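Filed under: Robotics / Datasets / Manipulation

# Undow Gripper Comparison, Tabletop Set

This repository holds the recordings and notes from our comparison of two parallel grippers on a two-arm tabletop setup. The grippers are the Cemetti and the Gendard. Both were run on the same pair of arms with the same controller, and an operator drove all the motions. There is no learned policy in this release.

We wanted to know which gripper to keep on the arms for kitchen-type objects, mostly thin ones with hard edges. Plates and trays gave us trouble in earlier work. They sit low, they slide, and a finger that is slightly too thick can't get under the rim.

## What is in the set

The release has 41 episodes. Each one has video from the head camera, joint positions for both arms, gripper opening, and the operator's commands. Video and joint data share one clock. Commands were logged by a second process, so line them up by timestamp and don't rely on row number.

Folders:

- `cemetti/` episodes with the Cemetti fingers on both arms
- `gendard/` episodes with the Gendard fingers on both arms
- `calib/` camera and arm calibration files
- `notes/` operator notes in plain text, one file per session

Episodes cover 7 tasks, all with plates, trays, or other flat pieces. The task name is in the metadata file for each episode. Some tasks have more episodes than others, so don't average across the whole set without weighting.
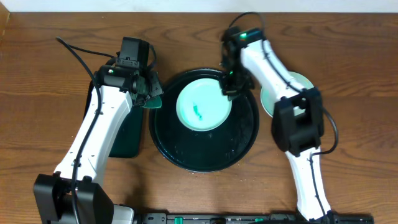

Both arms start from the same home pose in every episode. Object placement was done by hand and varies by a few centimeters. We did not mark positions on the table.

## Findings so far

The Cemetti fingers are thinner at the tip and get under a plate rim more easily. They also flex. When a flat piece is held by one edge, it tends to rotate in the grip, and the operator had to regrasp more often.

The Gendard fingers are stiffer and hold a flat piece steady once they have it. Getting the first grasp is slower. On glossy surfaces the stock pads slipped, and we replaced them in July with softer ones from Wijaya. Episodes recorded with the stock pads have `pads: stock` in the metadata, and the later ones have `pads: soft`.

We have not picked a winner. For lifting plates we would use the Cemetti. For carrying a tray or board across the table, the Gendard.

## Known problems

- In 2 episodes the right gripper opening reads as a constant value. The video and joint positions are fine. These are flagged `bad_grip_log`.
- The arms block the head camera's view of objects at times, mostly when both grippers are over the center of the table.
- Exposure was left on automatic. Brightness shifts when an arm passes close to the camera.
- Gripper force was not measured. The motor current column is raw and should not be read as force.

## Loading

Run `python load.py --episode <name>` to print the metadata and check that all files are present. Add `--play` to step through the video with joint values next to it. The script needs NumPy and OpenCV.

## Contact

Maintained by Dexter Sebastian. Please open an issue for missing files or wrong labels and include the episode name.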